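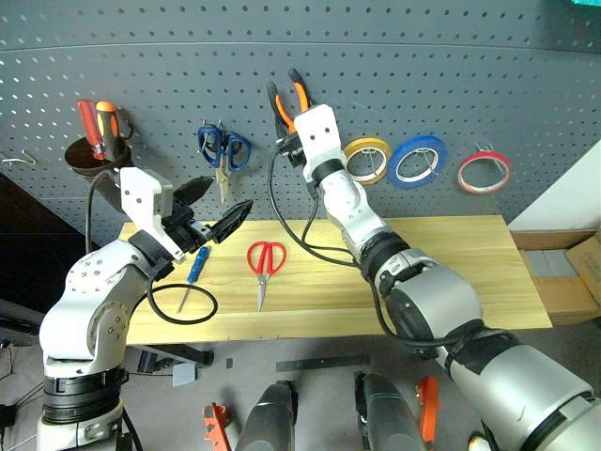 壁のはさみとテープ。

4月
アグネセ・ヤウンゼムス

手紙の返事が、また溜まってます。

机の右側に「返事待ち」の箱があって、もともとは焼き菓子の詰め合わせが入ってた平べったい缶なんですけど、ふたが閉まらなくなったら危険信号っていう自分ルールでやってきたんですね。で、先週ついに閉まらなくなって、しばらく見ないふりをして、ゆうべ観念してお茶をいれて全部出しました。

読み返し始めたら止まらない。返事を書くつもりで座ったのに、読むだけで夜中になってしまった。便箋は一枚も減っていません。そんなわけで今日は手紙の話を書きます。手紙を書けばいいのに、ブログを書いてる。試験前に部屋の模様替えをするタイプです、昔から。

文通を始めて18年になります。

きっかけは父方の祖母でした。名前で分かると思うんですが、うちは父がラトビアの人で、私自身は生まれも育ちもほぼ日本、ラトビア語は「おなかすいた」と「靴をそろえなさい」ならネイティブ並み、みたいな娘です。祖母とは電話だと会話が続かなくて、お互いの「もしもし」の後に長ーい沈黙があって、それが国際電話だから余計にもったいなくて、母がうしろで時計を見てる(笑)。見かねた父が「手紙にしたら」と言ったのが最初です。手紙なら辞書を引けるし、沈黙しても料金はかからない。

祖母の字がまた読めないんですよ。筆記体がぜんぶつながってて、uとnとmの区別がまったくつかない。父に聞くと父も読めなくて、二人で虫眼鏡を持って「これはたぶん犬の話だ」「いや、近所の教会の話だと思う」とか言い合って、結局どっちでもなくて、じゃがいもの話だったことがあります。じゃがいもが豊作でうれしい、という話を便箋三枚。あの手紙、いま読むとすごくいいんです。どの畝がどうだったとか、隣の畑のほうが芽が出るのは早かったけどうちのほうが大きいとか。当時の私は正直「じゃがいもか……」と思ってました。ごめんね、おばあちゃん。

祖母が亡くなったあと、しばらく誰にも書かない時期がありました。便箋だけは買ってたかな。文房具屋に入ると手が勝手に便箋を取るんです。使うあてのない便箋がたまっていくのって、ちょっとこたえるものがあって、引き出しを開けるたびに閉めてました。

それで、あるとき祖母の荷物の中にあった住所録から、一人だけ手紙を出してみたんです。それがビルテ・スプロジスさん(Birutė Sproģisと書きます。名前の最後のēじゃなくてė、ここを間違えると次の手紙で必ず直される)。祖母の古い友だちの姪御さんで、マルタウという小さな町に住んでいます。祖母が亡くなったことをお知らせする、短い手紙でした。返事はいらないつもりで、住所も封筒の裏に小さく書いただけ。

来たんですよ、返事が。しかも分厚いのが!

それからずっと続いてます。ビルテさんは編み物と町内の悪口がとても上手で、特に悪口のほうは文学の域です。マルタウの郵便局が昼休みを延ばした件について、封筒がはち切れそうなほど書いてきたことがありました。窓口が閉まってるあいだに並んでる人たちの服装から表情から、全部書いてある。私はマルタウに行ったことがないのに、あの郵便局の入口のマットの色まで知っています。深緑です。端がめくれてて、冬になるとみんなつまずくそうです。

さて、ここからちょっと実用の話。

文通してるって言うと、よく「何を書くの?」と聞かれます。これ、何回聞かれても答えに詰まるんですよね。「元気ですか、私は元気です」の次が出てこない、って相談もたまにもらうんですけど、私の場合はもう、最初の一行を挨拶にするのをやめました。いきなり途中から書く。「昨日、傘を電車に忘れました」とか「となりの部屋の人が引っ越していきました」とか。挨拶は思い出したら最後に書く。日本語の手紙だと時候の挨拶があるから、これは目上の方にはやりませんけど、友だち相手ならぜんぜん平気です。

書く時間は夜の食器を洗ったあとから寝るまで。まあ長くて一時間。一通を一日で書き上げようとすると気合いが要るので、途中で日をまたいでいいことにしています。日をまたぐと話題も気分も変わってしまうんですが、それも「ここから次の日です」と書けば済む。ダリウスなんかひどくて、一通の手紙の中で季節が変わります。

ダリウス・サカラウスカスはイロフ(Jilov)に住んでる同い年の文通相手で、学校で音楽を教えています。筆まめとは言えない。というか、一年のうちほとんどは音沙汰なしです。冬のはじめに書き始めて、途中で投げ出して、雪がとけたころに見つけて続きを書いて、書き終わってから封筒がないことに気づいて、夏に届く。で、最初のページに「いま窓の外は吹雪です」と書いてあるのを、こっちは扇風機にあたりながら読むわけです。最初は「なんだこの人」と思いましたが、慣れると癖になります。吹雪の手紙は夏に読むのがいちばんおいしい。

逆に、トーン・フェルホーフェンさんは怖いくらい早い。出したと思ったらもう返事が来てる。ベルギーの人で、元は印刷所にお勤めで、引退してから文通を始めたそうです。紙にうるさい。私が適当な紙で出すと、まず紙の感想が書いてある。「今回の紙はインクがにじむようですね」。はい、すみません、スーパーのレジ横で買ったやつです。

このトーンさんに教わったのがバティスト(Baptiste)の便箋で、これがまあ、書きやすいんです! つるつるすぎず、引っかかりもなくて、裏に響かない。薄いのに。最初はおすそわけで何枚か封筒に入ってきて、もったいなくて使えずに眺めてたら、「使っていませんね」と次の手紙で見抜かれました。なんで分かるんだろう。それから自分でも取り寄せるようになって、60枚つづりのを買うんですけど、送料を見るたびに一回画面を閉じます。で、翌朝また開く。だいたい買う。

インクはデルヴィル(Delville)の青黒を長いこと使っています。乾くのが遅いのが玉にきずで、私は右利きだからまだいいけど、左利きの人にはたぶんおすすめできない。母が左利きで、一度貸したら手の横が真っ青になって、その手で台所のふきんを触って、ふきんが青くなって、なぜか私が怒られました。色はほんとうにきれいなんですよ。書いた直後は明るい青で、何日かすると落ち着いて、古い手紙になるとぐっと暗くなる。自分の手紙は相手のところに行ってしまうから、その変化は下書きでしか見られないんですけどね。

下書き、します。全部じゃないけど、外国語で書くときはどうしても。ビルテさんとは私の怪しいラトビア語とリトアニア語のちゃんぽん(+ビルテさんの気まぐれなドイツ語)でやってるので、下書きなしだとえらいことになる。前に「あなたの手袋をなくして悲しい」と書くつもりで、「あなたの手袋は悲しい」と書いてしまったことがあって、ビルテさんはえらくこれを気に入って、いまだに手紙の最後に「悲しい手袋より」って署名してきます。もう何年も前のことなのに。許してほしい。

あ、手袋をなくした話もしておくと、あれはほんとうに申し訳なかったんです。ビルテさんが編んでくれた、親指のところだけ色が違う毛糸の手袋で、私はバスの座席に片方だけ置いてきてしまって、営業所にも電話したし、終点まで探しにも行ったんですけど出てこなかった。片方は今も持っています。冬になると玄関の棚に出して、春になるとしまいます。はめる手はないのに、衣替えだけはする。

文通で困ることも書いておきます。いいことばかり言うと嘘っぽいので。

まず、郵便料金が上がる。これはもうどうしようもない。上がるたびに、引き出しの中の切手が中途半端な額になって、継ぎ足して貼るから封筒の右上が切手だらけになります。かわいいと言ってくれる人もいるけど、宛名を書く場所がなくなってくるので、わりと真剣に困る。一度、切手を貼りすぎて宛先の国名が隠れて、戻ってきました。窓口の人に「国が、ないです」と言われて、しばらく二人で封筒を見つめました。

次に、届かない。めったにないけど、ある。しかも届かなかったことが分かるのに何か月もかかる。こっちは「返事が来ないな、怒らせたかな」と思ってるし、向こうは向こうで「手紙が来ないな」と思ってる。アミヌ・オイェラランさんとはこれで一年ほど空白ができました。お互いに相手の番だと思ってたんです。あとで向こうから「もしかして、郵便のせいではないですか」とはがきが来て、読んですぐ玄関で声を出して笑ってしまった。その前の晩に、私もまったく同じ文面を下書きしてたんです。

アミヌさんはナイジェリア出身で、いまはお仕事の都合であちこち引っ越すので、住所録のページが消しゴムのかけすぎで破れそうです。実は住所録、鉛筆で書く派とペンで書く派がいると思うんですけど、私はもうずっと鉛筆。ただ鉛筆は年月が経つとこすれて薄くなるんですよね。それで気づいたら番地の1が消えてたりする。なので年に一度、年賀状の季節にまとめてなぞっています。これが地味に楽しい。去年は住所をなぞりながら、一人ひとりの最後の手紙が何の話だったか思い出そうとして、意外と出てきたのでうれしかったです。天気、転職、ひざの手術、猫、猫、新しい眼鏡。

それから、保管場所の問題。手紙って増えるんですよ、当たり前ですけど。数えたことはずっとなかったんですが、おととし引っ越しのときに業者さんに「この箱は何ですか、重いですね」と聞かれて、手紙ですと答えたら「全部ですか」と驚かれて、それで荷ほどきのときにちょっと数えてみたら1,000通を超えたところで飽きました。残りはまだ箱にあります。重いはずだわ。

整理のしかたは、人ごとに分けるか、時系列にするか、ものすごく悩みました。最初は人ごとにしてたんです。ビルテさんの箱、トーンさんの箱、というふうに。でもそれだと、同じ時期に別々の人と何を話してたかが分からない。私は読み返すとき、「あの春、みんな何してたんだっけ」と思うことが多いので、引っ越しを機に全部まぜて届いた順に並べ直しました。丸々2週間、床が見えなかった。夫は壁づたいに移動していました。

やってよかったです。同じ月に、マルタウではライラックが咲いていて、イロフではダリウスの生徒さんが本番直前に声が出なくなっていて、トーンさんは新しい眼鏡が合わないと怒っている。それが一枚めくるごとに出てくるんです。本人たちはお互いのことを知らないのに。(アミヌさんの手紙だけは、書いた場所がばらばらすぎて、地図がほしくなる。)

ただ、この方式だと「ビルテさんのあの手紙どこだっけ」が大変で。それで封筒の端に、人ごとに色の違うしるしをつけることにしました。あんまりきっちりした仕組みじゃないです。途中で色を決め忘れてた人が出てきたりして、すでに破綻しかけてます。しかも一度、ダリウスの色とトーンさんの色を逆につけてる時期があって、ある年の秋だけ、筆無精のダリウスが毎週のように手紙をくれていたことになっていました。夢のような秋。直しましたけど、ちょっと惜しかった。

封筒といえば、開け方の話もしていいですか。みなさん封筒はどう開けますか。私はペーパーナイフ派だったのに、もらいもののナイフがなまくらで、紙がむしれるみたいになるのが嫌で、いまは上のへりをすーっと細く切っています。母は手で破る派です。破るというか、引き裂く。中身まで裂けてることがあるので、実家に届いた私宛ての手紙は絶対に開けないでと頼んであります。頼んであるのに、たまに開いてる。「透かしたら見えちゃったから、もう同じかと思って」だそうです。同じじゃない。

あと、手紙に何を同封するか問題。トーンさんは切り抜き。新聞の、それも私がまず興味を持たないような、運河の工事の記事とかを送ってくるんですが、欄外にペンで感想が書いてあって、そっちが本体です。ビルテさんは押し花か、毛糸の切れ端。「いまこの色で編んでいます」と書いて、毛糸がぺろっと一本入ってる。これがすごくいいんですよ、何が編みあがるのか想像しながら返事を待つ。編みあがったものの写真は送ってくれません。「写真だと色が違うから」って。

私からはお茶のティーバッグとか、箸袋とか、かわいい包み紙とか。前に、おみくじを送ったことがあります。吉だったので。意味を訳すのに便箋を二枚使いました。「失せもの 出る 遅し」のところでビルテさんがすごく反応して、「手袋のことね」と。ああ、やっぱり根に持ってる!

そうそう、種を送ろうとして窓口で止められたこともありました。植物の種って勝手に送っちゃいけないんですね。知らなかった。ちゃんと調べてから送りましょう、という、ここだけ急に真面目な話です。食べものも国によっていろいろ決まりがあるので、お菓子を入れたくなったら先に調べてください。私はそれ以来、迷ったら紙だけにしています。紙ならまず叱られない。

で、本題の「返事が溜まっている」件に戻ります。

溜まるのには理由があって、いい手紙ほど返事が書けないんです。これ、文通してる人には分かってもらえる気がする。さらっとした近況の手紙にはさらっと返せるのに、長くていい手紙が来ると、それに見合う返事を書かなきゃと身構えて、週末にゆっくり、とか思って、その週末が来ない。缶の底にいちばんいい手紙が沈んでいく。ゆうべ読み返した中でいちばん下にあったのは、トーンさんが奥さんのことを書いてくれた手紙でした。内容はここには書きませんが、もらったときにも泣いたし、ゆうべも泣きました。それに私は返事を出していないんです。トーンさん、あんなに早い人なのに、その後もなんにもなかったみたいに運河の記事を送ってくれていて、私は運河のほうにだけ返事をしていた。

うーん。書いてて情けなくなってきた。

一度父に相談したことがあるんです、いい返事が思いつかないときどうしたらいいかって。父は「短く出せ」と言いました。「おばあちゃんの手紙、じゃがいもの話で三枚だったけど、最後の一行に、おまえの手紙が届いてうれしかったって書いてあっただろ」と。あったかな、と思って引っ張り出してみたら、ほんとにあったんです。筆記体がつながりすぎてて、あのとき二人とも読めなかった行でした。父はいつの間に読めるようになったんだろう。聞いたら「読めないよ。でもそう書くだろ、あの人は」だって。ずるい。

なので今夜はトーンさんにから書きます。一枚でもいいから。バティストの便箋はあと少しあるし、ペンはさっき洗ったばかり。洗ったら乾くまで待たないとインクが薄まるんですよね、それを言い訳にしてこの記事を書いてたところもあるんですけど、もう乾いたと思います。

次がビルテさん。今回は毛糸が入ってませんでした。代わりに、郵便局のマットがついに新しくなったという知らせが入ってました。灰色だそうです。ビルテさんは「前のほうがよかった」と書いています。あんなに文句を言っていたのに! 私もなんだか、ちょっとさみしい。行ったこともない郵便局の深緑のマット、誰か引き取ってくれてたらいいんですけど。

ダリウスには、まあ、夏までに。

文通をやってみたい方、たまにコメントで「相手はどうやって見つけるんですか」と聞いてくださるんですが、私の場合は全部が人づてなので、あまり参考にならなくてすみません。トーンさんはビルテさんの旅先での知り合いで、アミヌさんはトーンさんが紹介してくれました。ダリウスは、私が番地を書き間違えた手紙を受け取った人です。ビルテさんの親戚に宛てたつもりが全然関係ないお宅に届いて、「違う人ですが読んでしまいました、ところで」と返事が来た。「ところで」のあとが四ページ。その続きが今も届きます、忘れたころに。

便箋のおすすめとか、インクの乾きが早いのとか、ご存じの方がいたら教えてください。左利きの母でも大丈夫なやつを探しています。ふきんはもう青いままです。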